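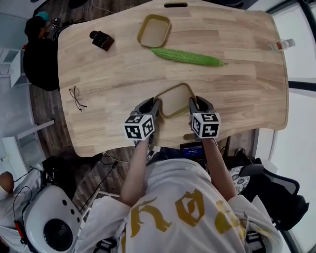

The road between Gristemden and the Drutis quarry is 90 kilometers long, and for most of that distance it carries no mobile signal. Convoys leave the depot at first light, under a rule that the contractor, Masson, brought in after two of its surveyors were taken from their vehicle in December. Both were released. The company has not said on what terms.

Work on the road resumed in stages. The plan filed with the provincial office puts 416 people on site at full strength, divided between the quarry, the asphalt plant and three bridge crews. On the day of my visit the gate register listed 414. The other two positions, both for survey staff, had been vacant since the kidnapping.

Jacqueline Leclerc wrote the security plan. She spent most of her career in mine rescue and treats abduction as a problem of schedules. The December attack took place at a culvert where the survey truck stopped every Thursday to read a settlement gauge. The stop lasted twenty minutes, and the time was written on a whiteboard at the depot, where drivers from four subcontractors could read it.

"The gauge did not need reading on Thursday," she said. "It needed reading once a week."

Under her plan, departure times are set the evening before and passed by voice to the lead driver only. Vehicles travel in groups of five or more. Survey readings are taken on irregular days, and where possible by remote logger. Each group carries two satellite phones in separate vehicles and reports at fixed points along the road. If a report is fifteen minutes late, the depot calls the army post at Bradov.

The weak part of the arrangement is Bradov. The post has a platoon and, in the dry season, two working trucks. From there to the culvert is an hour's drive. Timothée Tanguy, who negotiated access for the contractor, regards the post mainly as a point of contact — a place where a message is logged and passed up — and does not expect it to intercept anyone.

Most of the men and women on the road are not covered by the same terms. Masson's own staff have evacuation cover and a family liaison officer. Subcontracted laborers, who make up the larger share of the workforce, have a death benefit and nothing that mentions detention. Ebise Gebretsadik, a labor lawyer, has asked for a single clause applied to every contract on the project, with wages paid for as long as a worker is held. The contractor says it is studying the text.

Solange Courtois drives the second vehicle in the morning group. She was at the depot when the surveyors failed to report, and she remembers that the first call went out after three hours. She now keeps her own log of report times in a school notebook, and compares it with the depot's sheet on Fridays. The two have differed once, by four minutes.

The remaining bridge is due to be closed to convoys while its deck is replaced. Traffic will use a ford downstream, where vehicles must cross one at a time. Leclerc has asked for the work to be done in two short closures. The engineers, led by Soo-ah Yeo, prefer one long one, on the grounds that a joint in the middle of the deck would let water in. A decision had not been made when this article went to press.

Last updated: Sun 10 August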